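The Soap Comes Out at Five

Vulitbridge, early. Five in the morning and Ragnvald Amundsen has already got oatmeal on his sleeves.

He makes soap. Also a face balm, a beard oil, and a hand cream in a squat jar that people on the ferry keep asking me about. All vegan, all mixed in one room behind the old Mokside post office. The label says Mok, in lower case on some jars and capitals on others. Two printers, he says. Never got round to fixing it.

I came up in August with dry knuckles and a bag of samples from his mail-order box. Quick word on that. You get 5 things, one of them always full size. Mine had the balm (good), a rosemary shampoo bar (very good), lip color in a kind of brick red, a clay mask and a deodorant stick that smelled like a cough drop. I wore the deodorant on the long walk from Jumdale. Held up fine. Still smelled like a cough drop.

"People want lavender," Amundsen says. "I give them lavender. But I put it last on the list."

No beeswax anywhere. That was the hard part, aparently. Beeswax gives a balm its snap, and the plant waxes he tried first either went grainy or sat on the skin like candle drips. Candelilla worked in the end, cut with a soft shea. More than 10 batches to get there. He kept one of the bad ones in a drawer and let me poke it. Like wet sand.

Now the business side. Barry Yeoman handles that, from a desk with a view of the parking lot. He used to sell flooring. He talks fast and he'd like the box to go out every other month instead of monthly — shipping eats them alive in winter — but the subscribers wrote in when he floated it. Long emails. One in verse. So monthly it stays, for now.

What to buy, if you're only buying one thing: the hand cream. Thick, hardly any scent, sinks in while you're still looking for the lid. Use less than you think. I went through my first jar much too fast and my phone screen was a mess the whole time.

The mask, skip it if you're sensitive. It tightened up on me quick and I was pink for an hour. Amundsen says 3 minutes is plenty and the leaflet says 10. The leaflet is being reprinted.

The brick lip color I'd wear anywhere. Goes on sheer, builds up, survives coffee. Didn't survive a sandwich but what does.

There's a shop counter in Mokside, mornings only, and he'll cut you a piece off the long soap slab if you ask. Sold by wieght. I came home with the rosemary, a plain oat one, and something green he hadn't named yet. It's by the kitchen sink now and it's half gone.

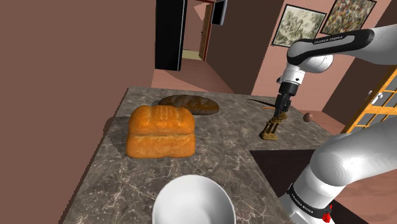
A tall scored loaf on a marble counter.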